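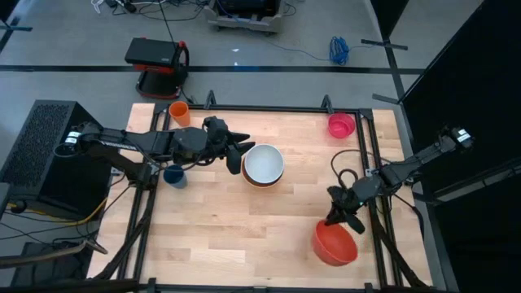
6. Stacking and storing the bowls and cups

Clear the tabletop of everything except the pieces to be stored. Bowls and cups must be at room temperature and fully dry before stacking.

1. Sort the pieces by type. Bowls are stacked with bowls, cups with cups.
2. Set the largest bowl upright on a flat part of the table, away from the rails.
3. Lower the next bowl straight down into it. The rim of the outer bowl may remain visible on one side - turn the inner bowl slightly until it sits level.
4. Add the remaining bowls in order of size. Do not press down.
5. Stack the cups separately, mouth up.
6. Move each stack to the shelf with both hands under the bottom piece.

Note: A white bowl resting in an orange-brown one is a correct pairing. Colors do not need to match.

Caution: Do not leave a bowl tilted or a cup leaning at the end of a session. Set it upright before starting a stack.

Caution: Maximum shelf height for a stack is 202 mm. Taller stacks must be divided.

Cleaning the tabletop

1. Wipe the wood along the strips with a damp cloth.
2. Dry at once. Do not let water stand against the black metal profiles.
3. Wait 60 minutes before putting pieces back.

For replacement bowls, quote part number 123 to Wedasgate.

Section revised 09/05/2020, T. Dobson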